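Can a machine fold my laundry yet? (general chat, page 1)

tumbledry_565
Serious question. My vacuum bot does fine, so why am I still folding shirts at midnight like it's 1985?

ostitz_fan
Posted 30/01/2025
I've been following this stuff way too closely and I'd say we're close! Grabbing used to be the hard part, and now you get these thin bendy fingers that close on a bunch of knit fabric right under the seam.

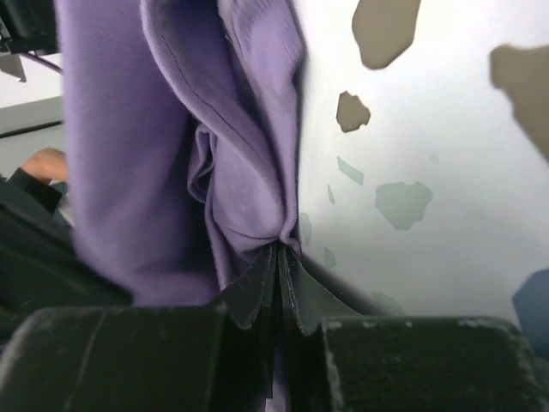 What comes next is the slow bit – finding two corners and getting the whole thing flat. I'd still pay 1,000 bucks for one that only did T-shirts.

Batelel
Close to what, though? Pinching a wad of cloth isn't folding. My toddler can pinch a wad of cloth.

ostitz_fan
Ha, fair. But your toddler isn't getting a software update in May.

gurncombe_mike
I work in a shop and we've had an arm loading parts for years. Same part, same spot, great. Hand it a rag and forget it.

Batelel
Yep, what he said. Floors and dishes, sure. Shirts, no.

tumbledry_565
So that's a no for tonight's basket then. Off I go.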